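Kemine Shape and Socket Set
Supplied by Zarklow Learning Equipment

Item group: Manipulatives, tabletop
Catalog number: 4000-K
Status: Available to order

The Kemine Shape and Socket Set is a tabletop resource for schools, therapy departments and assessment centers. It consists of small shaped blocks and larger receiving blocks, called sockets, each with an opening in its face. The set is used for matching, grasping and orientation tasks, and it may be presented in full or one pair at a time.

The blocks are deliberately varied in form. Some are plain solids. Others are sculpted with scooped hollows, so that the fingers meet ridges and recesses where a flat face might be expected. Users who are developing a pincer grasp generally find the sculpted blocks easier to hold, while the plain solids ask for steadier alignment. Sockets are finished in quiet colors and the blocks in stronger ones, to help the user tell the two apart on a table. 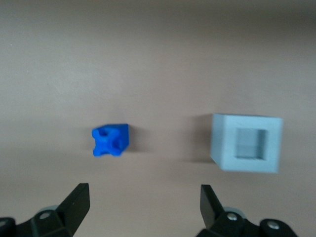
Zarklow recommends a plain, matte work surface in a neutral color. Patterned cloths and polished tops make the edges of the openings harder to judge, particularly for users with low vision. The surface should be cleared of other materials before the session begins, and the socket should be placed on the side of the preferred hand unless the program states otherwise.

Contents
The standard set is supplied in 4 trays with a printed guide. Replacement blocks may be ordered singly. Sockets are sold by the tray only -- please quote the tray letter, which is molded into the underside of the lid.

The guide
The guide was prepared by Cremilda Barbosa, formerly of the Barbosa Center for Occupational Learning, and contains 126 graded activities with record sheets. The record sheets may be copied for use within the purchasing institution. A revised edition will be issued in October, and customers holding the present edition may request the new pages without charge.

Care
Wipe with a damp cloth and mild soap. Do not soak, and do not use solvents or abrasive pads. Blocks should be fully dry before they are returned to the trays.

Storage
The trays stack and fit the Fereo mobile cabinet, sold separately. The cabinet is in use at nearly 300 sites and also accepts trays from the earlier Kemine series -- adapters are required for the narrow runners.

Ordering
Institutional orders should be accompanied by a purchase order. Evaluation trays are available on request to school districts and hospital departments.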